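Skavura gets its winter patch

The December update for Skavura is out now on PC. It is a free download of just under 2 GB, and old saves will load in it. The main change is to the trade map. Caravans used to stop dead when a road tile changed hands, and players had to reroute each one by hand. They now look for the next open road and carry on, with a small gold penalty for the detour.

Podum, the two-person studio behind the game, has also raised the city cap from 9 to 14. Designer Sutrisno Halim says the old limit was there to keep late turns short, and that the new pathfinding made it unnecessary. On a large map with five rivals, my turn 500 took a few seconds to process -- a good deal better than before.

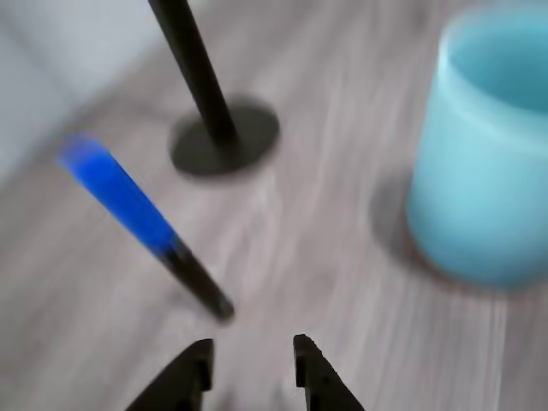

What else changed

Brerkent, the mountain faction, no longer starts with free walls. It gets a second scout in their place. This will annoy people who liked to sit tight for the first hour, but it makes the opening less slow. Choi, the river faction, keeps its cheap boats and loses the bonus to fishing income.

Diplomacy is still the weak spot. Rivals offer peace one turn and declare war the next, and the patch notes don't mention it. Dariusz Dudek, who runs our monthly multiplayer game, has turned off AI players until that is fixed.
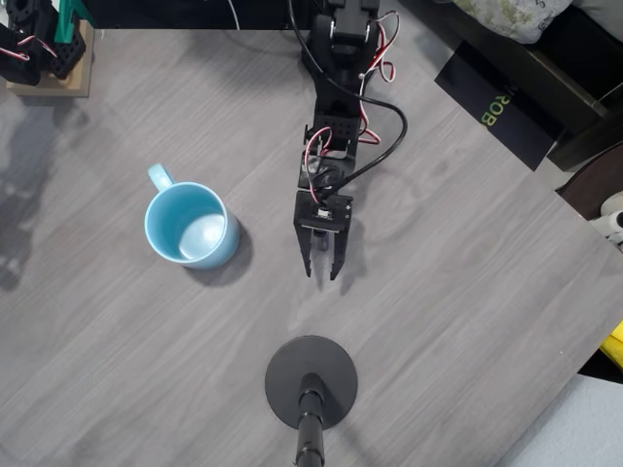 Will my mods still work after the update?

Map mods load as they did before. Anything that edits factions has to be updated by its author first, so turn those off before you start the game -- otherwise it will close at the title screen.

The next multiplayer game uses the new version. Please update before you join the lobby.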